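Quick update on the Karkton grasping work, covering everything through the end of March. The cup task is finally behaving like a benchmark! Since the last report we've run 476 simulated episodes on the tabletop setup, and the new Derese policy (the one that plans fingertip contacts first and the arm path second) is clearly ahead of the Wirgate baseline on the pink cup. 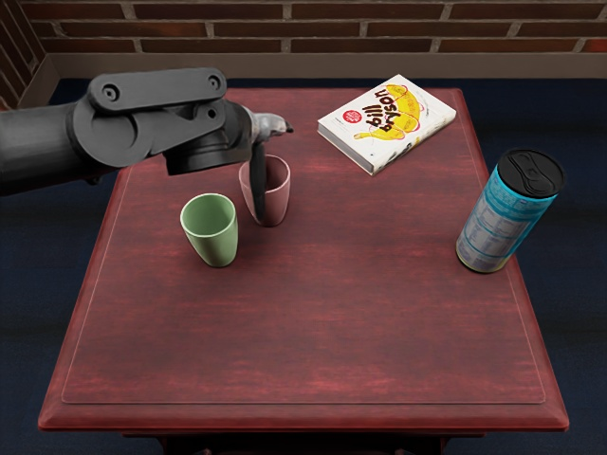
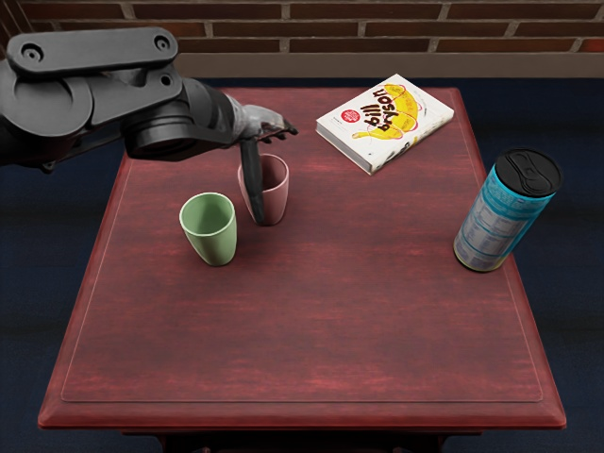
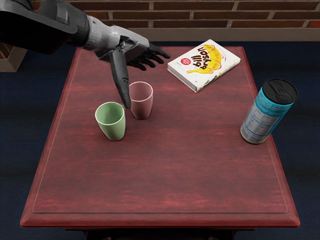 *Simulated tabletop: the hand at the pink cup, with the green cup, book and canister also on the table.*

The narrow gap between the two cups is still where most of our trouble comes from. I pulled 184 episodes to label by hand, and I'm nearly 100 in – slow going, but the labels are already helping us sort bad approaches from bad finger closure. I'd like to finish those before touching the reward again.

Money is fine. We've used less compute than I budgeted, so I'd like to move what's left to the Likmont cluster and run 30 more seeds per policy in April. Is that OK with you, or do you need a formal request?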